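보낸사람: 시연 담당
받는사람: 조작-자동화 메일링 리스트
제목: Re: [조작] 공개일 시연 구성 문의 (집기/바구니 작업)

뒤늦게 정리해서 올립니다. 질문하신 분의 메일을 인용하고 항목별로 답합니다. 같은 내용을 개별 메일로도 몇 건 받았으므로 앞으로는 이 글을 참조하시면 됩니다.

> 3월 공개일에 Nedutholm 시험동을 방문했습니다. 오전에는 Koval 쪽
> 설명만 듣고 오후에 탁자 시연을 봤는데, 뒤쪽에 서 있어서 손 부분이
> 잘 안 보였습니다. 몇 가지 여쭙니다.
>
> 1) 물체 배치는 매번 같은가요, 아니면 무작위인가요?
> 2) 봉지류처럼 형태가 변하는 물체는 어떤 기준으로 파지점을 정합니까?
> 3) 바구니에 넣는 동작에서 손을 벌리는 시점은 위치 기준입니까,
> 힘 기준입니까?
> 4) 중간에 한 번 멈췄는데 비상정지였는지 궁금합니다.
> 5) 저희 쪽(Wastero)에서 같은 구성을 재현해 보려고 합니다. 최소한
> 무엇이 필요합니까?
>
> 참고로 저희는 현재 두 손가락 평행 그리퍼만 쓰고 있고, 다지 손은
> 평가 단계입니다. 답변은 급하지 않습니다.

0. 전제

공개일 오후 시연은 Skudton 작업 묶음의 일부입니다. 탁자 위의 생활용품을 하나씩 집어 플라스틱 대야로 옮기는 작업이고, 원래는 내부 회귀 시험용으로 만든 것입니다. 관람용으로 바꾼 부분은 속도 상한과 작업 간 대기 시간뿐입니다. 속도는 평소의 절반 이하로 낮췄습니다. 오전에 Koval이 설명한 창고 이송 라인과는 제어기도 소프트웨어도 공유하지 않습니다. 질문 중에 두 가지를 섞어서 물으신 분이 있어 먼저 적어 둡니다.

아래 수치는 모두 시험동 내부 기록에서 가져온 것이며, 공개일 당일의 시행은 포함하지 않았습니다. 당일은 관람객 안내 때문에 시행 간격이 일정하지 않아 통계에 넣지 않는 것으로 정했습니다.

1. 물체 배치

완전 무작위가 아닙니다. 물체 목록에서 품목을 뽑고, 탁자를 구역으로 나눈 뒤 구역 안에서만 위치와 방향을 바꿉니다. 대야는 탁자의 오른쪽 절반 안에서만 움직입니다. 팔이 몸통 쪽으로 과하게 접히는 자세를 피하려는 조건입니다. 대야가 이미 비어 있지 않은 상태에서 시작하는 시행도 있습니다. 과일류를 먼저 넣어 두고 그 위로 다른 물체를 넣게 하면 놓는 높이를 고정값으로 둘 수 없게 되므로, 빈 대야만 쓸 때보다 결과가 나쁩니다. 나쁜 쪽을 기본으로 채택했습니다.

품목은 의도적으로 성격이 다른 것들을 섞었습니다. 봉제 인형, 투명 용기, 종이 또는 종이류의 상자, 작은 튜브, 병, 비닐 봉지, 접은 천이 한 탁자에 같이 올라갑니다. 투명 용기는 깊이 추정이 불안정해서 별도로 집계합니다.

구역 배치표는 저장소의 배치 디렉터리에 있습니다. 지난번 개정에서 구역 번호 매기는 순서가 바뀌었으니 예전 기록과 비교하실 때는 변환 스크립트를 먼저 돌리십시오. 변환하지 않으면 좌우가 뒤집힌 것처럼 보입니다.

2. 봉지류 파지

파지점은 봉지의 기하 중심으로 잡지 않습니다. 내용물이 아래로 몰리면 중심 부근의 두께가 시행마다 달라지고, 그 상태에서 같은 폐합 폭을 쓰면 미끄러지거나 과하게 눌립니다. 지금 쓰는 절차는 다음과 같습니다.

가. 분할 마스크에서 가장자리 밀봉부를 제외합니다.
나. 남은 영역에서 두께 추정치가 높은 쪽을 피하고, 경계에서 안쪽으로 들어온 띠 모양 영역을 후보로 둡니다.
다. 후보마다 네 손가락이 같은 면에 걸리고 엄지가 반대쪽에서 받치는 자세를 계산합니다. 손가락 하나라도 탁자와 간섭하면 버립니다.
라. 남은 후보 중 손목 회전량이 가장 작은 것을 고릅니다.

내부 기록으로 봉지 시행은 2,000회이고, 그중 파지 단계에서 실패로 분류된 것 가운데 가장 많은 유형은 밀봉부만 잡힌 경우였습니다. 가 항을 넣은 뒤로는 줄었으나 없어지지는 않았습니다. 인쇄가 복잡한 투명 봉지에서 마스크가 조각나는 문제가 남아 있습니다. 인쇄 면과 투명 면을 서로 다른 물체로 분할하는 식입니다. 이 경우 후보 영역이 인쇄 면 쪽으로 치우칩니다.

평행 그리퍼를 쓰신다면 다 항은 해당이 없고, 대신 접근 각도를 제한해야 합니다. 수직 접근만 허용하면 얇은 봉지가 탁자에 눌린 채로 집히지 않습니다. 기울인 접근을 후보에 넣으십시오. 허용 각도는 손끝 형상에 따라 달라서 저희 값을 드려도 의미가 없습니다.

3. 놓는 동작

위치와 힘을 둘 다 봅니다. 순서는 위치가 먼저입니다. 물체의 최저점 추정치가 대야의 윗면 윤곽 안쪽에 들어왔는지를 확인하고, 그다음 하강하면서 손목 힘 센서 값의 변화를 봅니다. 변화가 문턱을 넘으면 접촉으로 판정하고 손가락을 엽니다. 바닥에 닿을 때까지 변화가 없으면 미리 정한 하한 높이에서 엽니다.

봉지는 손목 자세를 바꿔 아래쪽 모서리가 먼저 대야로 향하도록 기울인 다음 내립니다. 수평으로 든 채 내리면 봉지 양 끝이 대야 테두리에 걸리는 일이 잦았습니다. 기울이면 걸리는 일은 줄지만 최저점 추정이 모서리 한 곳에 의존하게 되고, 봉지가 늘어지는 정도를 모형이 과소평가하면 접촉 판정이 이르게 나옵니다. 저희는 이르게 나오는 쪽을 허용합니다. 낮은 높이에서 떨어뜨리는 것은 봉지에는 문제가 되지 않습니다. 과일 위에 놓을 때는 하강 속도를 한 단계 더 낮춥니다.

손가락을 여는 순서는 엄지가 먼저이고 네 손가락이 뒤따릅니다. 동시에 열면 비닐이 손끝에 붙어 따라 올라오는 경우가 있었습니다. 엄지를 먼저 열고 3밀리미터 후퇴한 다음 나머지를 엽니다. 이 값은 손끝 재질을 바꾸면 다시 잡아야 합니다.

뒤쪽에 계셔서 손이 안 보였다고 하셨으므로 첨부합니다. 봉지의 아래 모서리가 대야 위에 걸쳐 있고, 엄지는 네 손가락 아래로 들어가 있습니다.
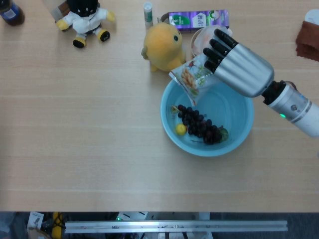
4. 중간 정지

비상정지는 아니었습니다. 감속 구역 감시가 동작한 것입니다. 관람선 안쪽으로 가방이 들어와 스캐너가 침입으로 판정했고, 팔은 보호 정지 상태로 들어갔습니다. 구동 전원은 유지되며, 구역이 비면 담당자가 재개를 승인해야 움직입니다. 자동 재개는 막아 두었습니다.

외부 구역 경계는 탁자 앞면에서 919밀리미터입니다. 어중간한 숫자인 이유를 물으신 분이 있었는데, 정지 시간과 접근 속도를 넣어 계산한 값을 반올림하지 않고 그대로 쓴 것입니다. 관람선 테이프는 이보다 바깥에 붙였습니다. 다음 공개일에는 테이프 대신 낮은 칸막이를 쓸 예정입니다.

정지 중에 물체를 쥐고 있었으면 파지력은 유지됩니다. 재개 후에는 이전 궤적을 이어서 실행하지 않고, 현재 자세에서 경로를 다시 계산합니다. 당일 재개 직후에 팔이 잠깐 위로 올라갔다가 내려온 것은 그 때문입니다.

5. 재현에 필요한 것

최소 구성만 적습니다.

- 손목 또는 팔 말단에서 힘을 읽을 수 있을 것. 관절 토크로 추정한 값도 되지만 3번의 문턱은 다시 잡아야 합니다.
- 머리 또는 탁자 상방에서 탁자 전체와 대야 안쪽을 함께 볼 수 있는 카메라. 대야 안쪽이 안 보이면 놓는 높이 추정을 꺼야 합니다.
- 무늬가 강하지 않은 탁자 면. 흰 상판은 밝은 포장재와 대비가 부족합니다.
- 대야는 깊지 않은 플라스틱이면 됩니다. 색은 물체와 겹치지 않는 것을 쓰십시오.
- 품목표. 저희 품목과 같을 필요는 없고, 형태가 변하는 것과 투명한 것이 들어 있으면 비교가 가능합니다.

기준선을 잡으려면 품목을 섞은 상태로 500회는 돌려야 합니다. 그보다 적으면 배치 구역별로 나눴을 때 남는 수가 너무 적습니다. 봉지만 따로 보고 싶으시면 봉지 비중을 올리지 말고 봉지 전용 목록을 만들어 별도로 돌리십시오. 비중을 올리면 다른 품목의 가림 조건이 달라져서 저희 기록과 맞지 않습니다.

실패 분류는 다음 이름을 그대로 써 주시면 합치기 쉽습니다.

접근 전 중단
파지 실패
이송 중 낙하
대야 밖 놓임
손끝 부착
분류 불가

분류 불가는 영상으로 두 사람이 따로 보고도 의견이 갈린 경우에만 씁니다. 기록 담당자가 혼자 판단해서 넣은 예전 기록이 일부 남아 있는데, 재분류가 끝나지 않았으므로 해당 열은 인용하지 마십시오.

6. 남은 사항

투명 용기 집계표는 형식을 고치는 중이고 다음 달에 저장소에 올립니다. 당일 사용한 속도 상한 설정 파일은 이미 올라가 있으며 파일 이름 끝에 "관람"이 붙어 있습니다. 평소 시험에 이 파일을 쓰면 시간 초과로 분류되는 시행이 늘어나니 주의하십시오.

Wastero에서 평행 그리퍼로 먼저 돌리실 계획이면 2번의 기울인 접근 결과를 공유해 주시기 바랍니다. 저희 쪽에는 그 조건의 기록이 없습니다. 다지 손 평가로 넘어가시는 시점에는 손 제어 주기와 통신 지연 값을 같이 적어 보내 주십시오. 회신은 이 스레드에 달아 주시면 됩니다.

--
시연 담당
Nedutholm 시험동, Skudton 작업 묶음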